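Workshop notebook, December, bench 2, 7.40am start

Grakudik glaze, still chasing the crawl. Writing up last night's unload before I forget which tile was which.

Kiln was down to 60 when I cracked the lid. Should have waited but wanted to see. No pinging, no dunting, so got away with it. Cone on the middle shelf flat, top shelf only just bending. So the top is running cool again, same as the November firing. Elements probably. Annelies reckons it's the lid brick, she had the same thing on the old Wieser and it was a gap you could slide a ruler into. Will check with a torch tonight.

Firing was to 1,100, hold 20 min, then off and left alone. Controller log says it took longer than it should have over the last stretch. Not by heaps. Noted.

Tiles:

A row (Dindton red, bisqued, one dip). Crawled at every edge. Bare clay showing in a strip along the top, colour rolled back into beads. Ugly. Worse where I'd handled them, can nearly see the thumb.

B row (Dindton red, sponged first, one dip). Much better. One pinhole patch in the corner of B3, otherwise smooth. Colour more olive than grey, which I don't mind.

C row (white body, one dip). Perfect. Of course it is. Not the body we're selling.

D row (Dindton red, sponged, two dips). Too thick, slid off the bottom and glued D4 to the shelf. Ground it off. Shelf needs rewashing, do NOT put it back in before that.

So dust is at least half of it. Bisque has been sitting on the open rack by the door since we moved the saw in, and everythng down that end has a film on it. Sponge everything from now on. Clean water, change the bucket, don't just top it up.

Other half is the slop itself I think. It's settling hard, an inch of concrete on the bottom of the bucket by morning. I've been stirring with a stick like an idiot and dipping off the top, so who knows what went on row A. Weighed a proper batch this morning, 858 g dry, the whole recipe including bentonite this time (bentonite in DRY, mixed through, before water. Last time it went in wet and made frogspawn).
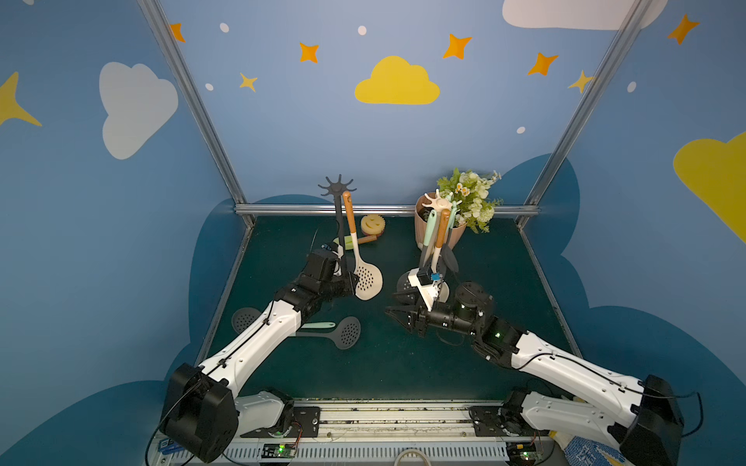 Sieving next, and I'm going to do it twice through the 80 mesh, once straight after slaking and again just before dipping. Coarse lumps get pushed through with the rubber kidney, not fingers. For fishing bits out of the bucket I want a slotted spoon like the one with the orange wooden handle, round white bowl with holes, big enough to lift the skin off the top in one go. The ladle just pours it all back in. Op shop will have one. Marked GLAZE ONLY in big letters and it lives on the hook, does not go back to the tea room, ever.

Annelies Hubmann had a look at the tiles over smoko. Her notes, as near as I can remember:
- too much clay in the recipe for dipping on bisque, it's shrinking as it dries and lifting before it even gets to the kiln
- look for hairline cracks once it's powdery. If there are cracks, it'll crawl, don't bother firing
- calcine half the kaolin. She does this for everything now
- stop two-dipping

Went back and looked at the two leftover raw tiles from row A. Cracks. Fine ones like dried mud, all along the top edge, right where the fired ones pulled back. So she's right and I could have saved a firing.

Plan: calcine a bowl of kaolin in with the next bisque, lid off the bowl, it'll be fine on the bottom shelf. Swap half, by weight, allowing for the loss (look up the figure, don't guess it like last time). Leave everything else in the recipe alone. One change at a time!!

Omus order. They want the mugs in the olive and I've told them January, no sooner. They've only seen B2 in a photo, and it looks greener in the photo than in the hand. Need to send them a real tile. B2 or B5, not B3 with the pinholes. Wrap it properly, the last one arrived in bits.

Also:
- kiln wash nearly out, enough for one shelf
- new sponges
- the small scales are drifting, check against the brass weights before weighing any oxides
- whoever borrowed the 80 mesh, it came back with slip dried in it. Took me half an hour and a toothbrush

3.15pm. First sieve done. Much less left in the mesh than I expected, mostly bentonite bits and what looks like a bit of old glaze off the bucket rim. Consistency of thin cream. Leaving it overnight with the lid on. Dip six tiles tomorow, all sponged, all Dindton red, count of three each, and let them dry flat on the top rack away from the saw. Check for cracks before anything goes near the kiln.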